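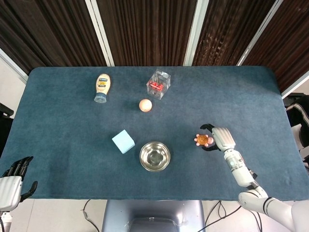 *Fig. 4 - Table de démonstration vue de dessus, main droite en prise, main gauche ouverte.*

## 5. Démonstration devant le public

Cette section s'applique au poste à deux bras Gultus installé dans le hall de Prurnville. Elle remplace la fiche d'août, rédigée pour l'ancien plateau. Version du 14 avril 2025.

### 5.1 Préparer la table

1. Tendre le feutre sur le plateau. Lisser du centre vers les coins.
2. Poser les objets à plat, sans les empiler. Le jeu courant comprend la bouteille souple de mayonnaise (couchée), la boîte transparente avec son contenu rouge, la petite balle pêche, le cube de mousse bleu clair, le bol en inox et le jouet orange et rose.
3. Placer le bol vers le milieu, vide. Il sert de point de dépose.
4. Fermer les rideaux bruns derrière la table.
5. Vérifier que les câbles au sol passent sous la table et ne sont pas tendus.

> **Note** - Les reflets du bol peuvent gêner la détection. Si le cas se présente, déplacer le bol de quelques centimètres et relancer la recherche d'objets depuis le menu Sethi.

### 5.2 Démarrer la séance

1. Mettre l'armoire sous tension et attendre 60 secondes.
2. Sur la tablette, ouvrir **Sethi > Démonstration > Visite**.
3. Saisir le code de session 994.
4. Régler la vitesse maximale sur 400 mm/s. Ne pas dépasser cette valeur en présence de visiteurs.
5. Appuyer sur **Position d'attente**. Les deux mains doivent s'ouvrir au bord du plateau, côté robot.

> **Attention** - Personne ne passe les mains au-dessus du feutre tant que les bras sont sous tension. Pour remettre un objet en place, appuyer d'abord sur **Pause** et attendre l'arrêt complet.

### 5.3 Prise et dépose

1. Demander à un visiteur de choisir un objet.
2. Sélectionner l'objet sur la tablette, puis la main. La droite convient pour le jouet orange et rose lorsqu'il se trouve à droite du bol.
3. Appuyer sur **Saisir**. Laisser l'autre main ouverte, au repos.
4. Une fois l'objet tenu, marquer un temps d'arrêt pour que le groupe puisse regarder la position des doigts.
5. Appuyer sur **Déposer** et choisir le bol ou la zone libre.

Si la prise échoue deux fois de suite, passer à un autre objet. Le cube de mousse est le plus tolérant. La balle roule facilement : la garder pour la fin, ou pour un groupe patient.

> **Attention** - Ne pas ouvrir la boîte transparente pendant la séance. La saisir fermée, à vitesse réduite.

### 5.4 Fin de visite

1. Ouvrir les deux mains, puis choisir **Repli**.
2. Couper l'alimentation des bras avant de ranger les objets.
3. Noter les prises manquées dans le cahier du poste - objet, main, message affiché.

Les pièces de rechange pour les doigts sont stockées à Desthorpe. Prévoir le délai de transport avant une journée portes ouvertes.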